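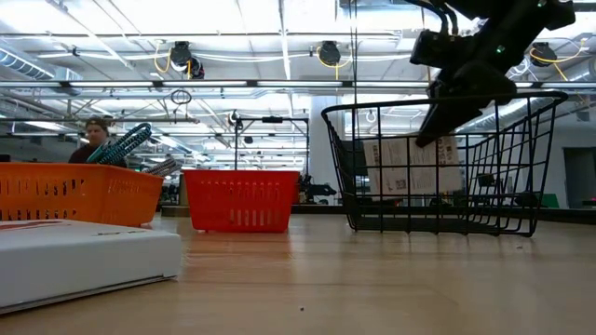

The basket by the door

Sorting the small stuff that collects in every house and shed, one cheap container at a time

Most homes have a place where things go when they have no place. In a kitchen it is the second drawer. In a garage it is the end of the bench nearest the house. The contents hardly vary: a phone charger, a couple of tie-down cords, the papers that came with something, and a box that has been kept in case the thing inside it needs to go back.

None of it is rubbish, and that is what makes it hard to deal with. A torn shirt can be thrown out in a second. A bungee cord with a good hook on each end can't, so it gets moved from surface to surface for years.

I have been clearing out my own version of that drawer since January, along with the bench in the garage and two shelves in the hall cupboard. The method is old and cheap. You need a clear table, some open baskets and an afternoon.

Start with a table

The floor is the wrong place to sort. Your knees give out before you have finished, and anything small gets kicked under the couch. Use the kitchen table or a workbench, at a height where you can stand without stooping, and clear it completely before you begin.

Then bring everything to it. People tend to skip this part and try to sort in the drawer itself, which only shuffles things about. You want the lot out where you can see it, including the things you are sure you know about.

Baskets before boxes

Lidded tubs look tidier on a shelf, and for things like winter blankets they are the right choice. For everyday bits and pieces I have gone back to open baskets. A lid is one more step, and by the second week the charger is sitting on top of the tub instead of in it.

Slotted plastic baskets are the workhorses. They weigh next to nothing, you can rinse them under the garden hose, and dust falls through the slots. Bright colours earn their keep too. If cords live in the orange one, everyone in the house learns it quickly, and you can call out "orange basket" from the next room and be understood.

The Korkcombe range is the one I see most in hardware stores, and it does the job. Zalard makes a slightly heavier version with a rolled rim that is kinder to the hands when full. The small ones cost $8 and the large ones $18, and I wouldn't pay more than that for either.

Wire mesh is better for paper. A basket with fairly upright sides will hold folded sheets on their edges, so you can flick through them like cards in a file. Laid flat in a pile, the one you want is always at the bottom. Wire does scratch a painted shelf, so put a bit of felt or an old placemat under it.

Cords and straps

Elastic cords want a deep basket. Coil each one loosely and stand it up, hooks at the top, so you can lift out one without dragging up the rest. Coiled flat in a shallow tray, the hooks find each other and you end up with a single object weighing a kilo.

Check them as you go. Stretch each cord gently, pointing it away from your face, and look for places where the woven cover has frayed or the elastic has gone slack. A cord that fails under tension can do real damage to an eye. Bin the doubtful ones. The same goes for any hook that has opened out or lost its coating.

Keep different lengths in different colours if you are buying new. It saves a good deal of holding things up against the roof rack.

Paper that came with something

Manuals, warranty cards, packing slips and return labels all arrive together and are usually kept together, long past the point of being useful. I sort mine standing up in the wire basket and pull out anything that can go.

Packing slips can go once you have checked the order. Return labels can go once the return period is over. Receipts for anything with a warranty stay, and it is worth photographing them straight away, as thermal paper fades badly in a warm cupboard. Manuals are mostly online now, although I keep the printed one for anything with a blade or a gas fitting.

Write the month you can throw a paper out on the corner, in pencil. It takes a moment and means you don't have to make the same decision again next year.

Chargers and adapters

Every household has more of these than it has devices. The small cube type is the worst offender, being easy to lose and easy to replace without thinking. Put them all on the table, prongs up, and go through them one at a time.

Look first at the prongs. They should be straight, firm in the body and free of scorch marks. Then read the output on the casing, which may need a magnifying glass or a phone camera, and match it with whatever you still own. An adapter with flat North American prongs is worth keeping if you travel there or have visitors from there. Store it apart from the ones that suit your own outlets, or you will pick it up in the dark every time.

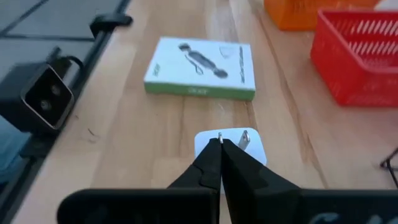 The box question

Empty cartons take up more room than the things that came in them. I used to keep every one. Now I keep a box only if the item is still in its return period, if it is likely to be sold later, or if the thing is awkward to move without it – a sewing machine, say, or a good lamp.

Flat boxes are the exception I allow myself. A shallow white carton slides under a basket and takes up almost no height, and it is handy for posting a present. Bunton sells self-adhesive labels that peel off cleanly, so you can mark the end of the box and change your mind later.

Keeping it going

Put the baskets back where the mess used to form. If people drop things by the door, that is where the basket belongs. I moved mine to the laundry at first, for neatness, and within a fortnight there was a new pile in the hall.

The Ortuño shelf brackets I used in the garage took a weekend to put up and have held well. The hall cupboard still needs a second shelf.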